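Stevbridge Swap Room Opens Its Doors With Caps, Plates and a Lot of Baskets

May 7, 2025

Stevbridge has a swap room again! The old Clenel shoe store on the square has been turned into a place where people can drop off household goods and clothing they no longer use and take home something they do, with no money changing hands. The first open morning brought in close to 300 visitors, and by lunch the line for the clothing tables went out past the bakery.

Joscha Schwerdtfeger, who runs the room, had hoped for a few boxes to get started. He got 73 before the doors even opened.

"People kept pulling up and popping the trunk," he said. "I was still putting the shelves together."

Clothing was the biggest pile by far. There were work shirts, school sweaters, a great heap of baby things and plenty of soft items in pink, which seems to be the color Stevbridge has grown out of this year. Everything gets a look at the seams before it goes out. Stitching that has come undone goes to the mending shelf, where there is thread in almost any shade you could want, and anyone who sews is welcome to sit down and pick a piece. 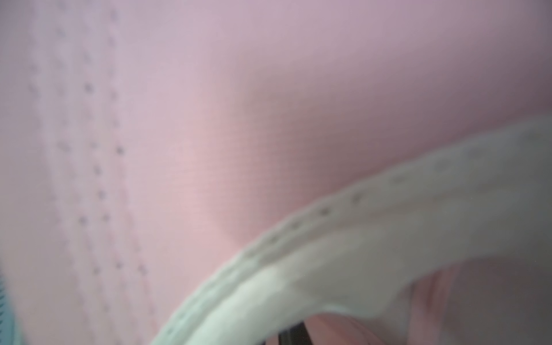
Close up on pale pink fabric and its rows of small stitches.

Kitchen goods are having a great start too. The room takes plates in any number, even one on its own, and that has turned out to be a real draw for people who have broken a piece of a set and want something cheerful to fill the gap. A round white plate with a thin gold-toned rim and a little red flower in the middle is just the kind of thing they are after. Racks and stands are welcome as well, and so are baskets, with or without something in them. Food can't be swapped, but bring a snack for yourself if you plan to stay and browse – it is easy to lose an hour in there.

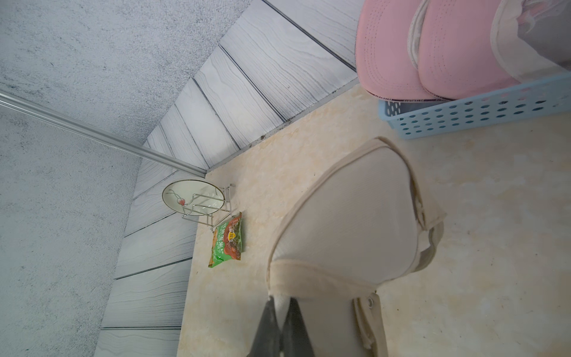 COMMUNITY / HOME AND CLOTHING

Hats have a corner of their own, and it's a fun one. Baseball caps came in from every closet in town, many of them with team or company names on the front, and the rule is that you try it on before you take it. Beige seems to suit everybody. Pink went fast with the under-tens, especially anything with a bow.

Schwerdtfeger asks that caps be brought in clean and with the brim still in decent shape. They travel best in an open basket, he says, since a tight bag flattens the crown. Glass plates should come wrapped in a towel, and if you have a stand for one, send it along so the two can go to a new home together.

The rent is covered through October by an $800 gift from Brivus, the hardware store across the square, plus the coin jar by the door. Schwerdtfeger would like to see up to 3000 items find new owners by then. After the first morning, that sounds very doable. 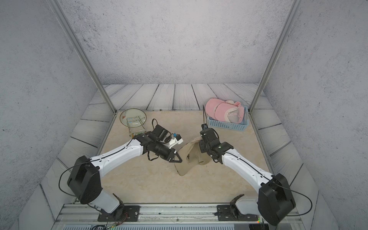

How to take part

Drop-off is at the back door on Sial Lane every morning from nine to eleven. Put clothing and kitchen goods in separate boxes, and write "fragile" on anything with glass in it. Swapping starts at eleven and runs until four. Large furniture can't be accepted yet, but there is a card board by the entrance where you can post what you have and what you are looking for.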